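Running a mobile robot in a shared room: our house rules

These rules cover any session at Skirkivby where a robot works in a space that other people also use. Read them before you book.

1. Book the room and name an operator

Put the session in the room calendar with the operator's name beside it. One operator per robot, no swaps partway through. If you need to hand over, stop the robot, log it and start a new session. Arne Brandes keeps the sign-on sheet.

2. Walk the floor

Walk the full route at the robot's pace. Look for cords, bags, table legs and anything that changes the floor surface. Note every doorway, including the ones you think are locked. Games tables, benches and bins stay where they are and get marked on the map – don't shift furniture to suit the robot.

3. Check the fasteners and wiring up close

Check every bracket near the gripper for screw heads that stand proud. Follow each wire by eye as far as you can and look for slack that could catch on an edge. Do this with the motors off.

The room first, then a bracket at close range:
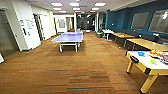
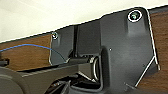 4. Set limits before you power up

Keep arm speed on the lowest setting for the first 5 minutes. The default stopping gap from any person is 300 mm, and only Antonina Maksymiv can approve a smaller one. Write the approved figure on the sheet.

5. Test the stop

Press the emergency stop once with the arm still and once with it moving. If either test fails, the session is cancelled.

6. Log and close out

Record faults the same day, even minor ones. Logs are kept for 14 days and then archived by Yurii Savchuk. The next review of these rules is in February.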